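By Rin Kubo
November 27, 2022

We use cookies to keep this site running. By staying on this page you agree to our cookie policy.

OK quick one, I have a bus to catch. The play kitchen is finally getting sorted. Two years of plastic carrots under the couch and I've had it. Everything came out, everything got wiped with dish soap and warm water, and now I'm deciding what goes back in and what goes in the bag for my cousin's kids in Jurstead.

Started with the food. Kept the eggs, the bread, one pizza (most of it). The fruit that splits in half with velcro -- the velcro's full of hair, picked at it with a toothpick for way too long. Gave up. Bag.

Then the appliances. The blender went straight in the bag, no battery door, hasn't spun since August. The mixer same. The toaster is another story. It's the red one with the white handle and it gets more use than the whole rest of the kitchen put together. Toast for the bear, toast for me, toast for the man who came about the boiler.
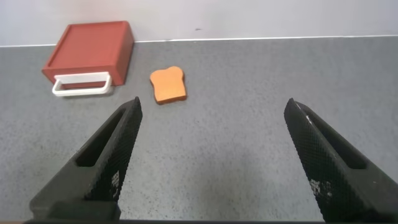 Kazue Tsuchiya thinks I'm keeping too much. Her rule is that a toy kitchen needs one pot, one pan and something that goes ding, and the rest is just stuff to step on at night. She got hers down to a shoebox and says the kids didn't ask for any of it back, not even the waffle iron, though she kept that in the closet for a month in case.

I'm not there yet. A shoebox! We have a Storkar crate and a half, and that's after the cull. But I did try her month-in-the-closet thing with the tea set and so far not a peep.

Cleaning notes, becuase I'll forget: soap and water is fine for nearly everything. Don't soak anything with a spring in it. Sticker glue comes off with cooking oil, then soap again to get the oil off. The Floletti pans can go in the top rack, mine did anyway, came out fine. Wooden spoons dry standing up in a mug or they get that smell.
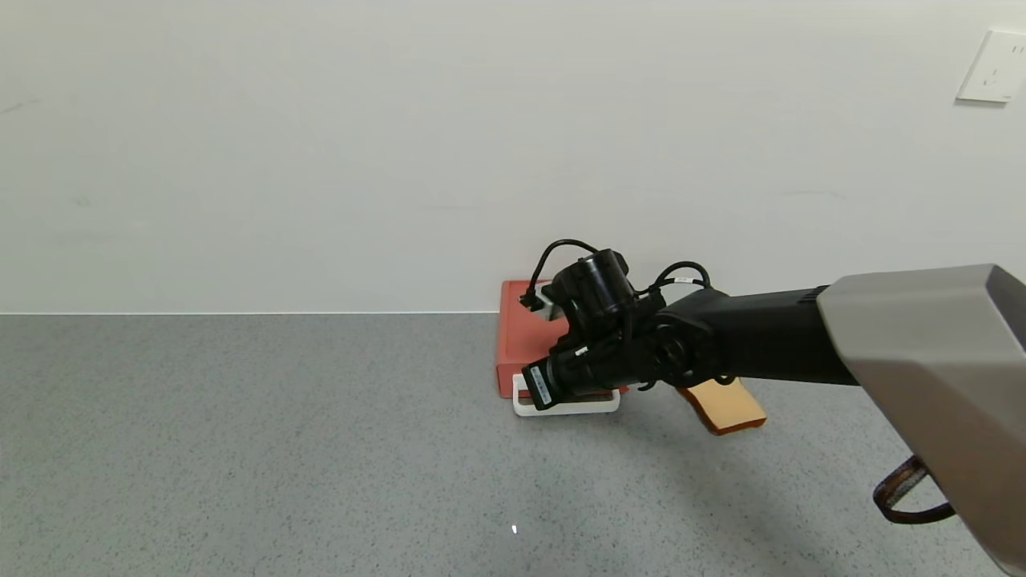

Where it all lives is the bigger question. The crate works for food, but you can't just chuck the bigger things in on top, they end up at the bottom and then the whole lot gets tipped out to find them. So I want the flat stuff along the wall. A red-orange box stood upright against the white wall takes up hardly any room, and the white piece under it cradles the bottom edge, so that's the kind of thing I'm after for the cutting boards and the baking sheet too. Maybe a napkin holder? Or a plate rack from the thrift store, the short kind. Will look tommorow.

Still to do: labels on the crate, find the other oven mitt, drop the bag off before my cousin changes her mind. If anyone wants a blender that doesn't blend, shout now.

Right, bus.

Last updated: a few minutes after posting, fixed the part about the pans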